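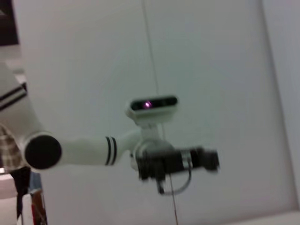 **Will I still have a job at the packing bench once the arms are running?** You will, and it's much the same job, with less of the fiddly folding and more checking.

1. Log in at the Skallaris panel and choose **Spectacles**.
2. Let both arms settle before you lay out an open case.

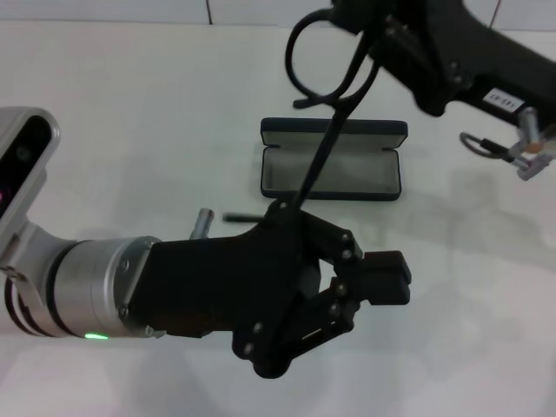
3. Look over each finished case yourself, and please do take your time over it.

> **Caution:** keep your hands off the table until the panel says *Paused*.

Stuck? Ring Alistair Crichton on extension 118.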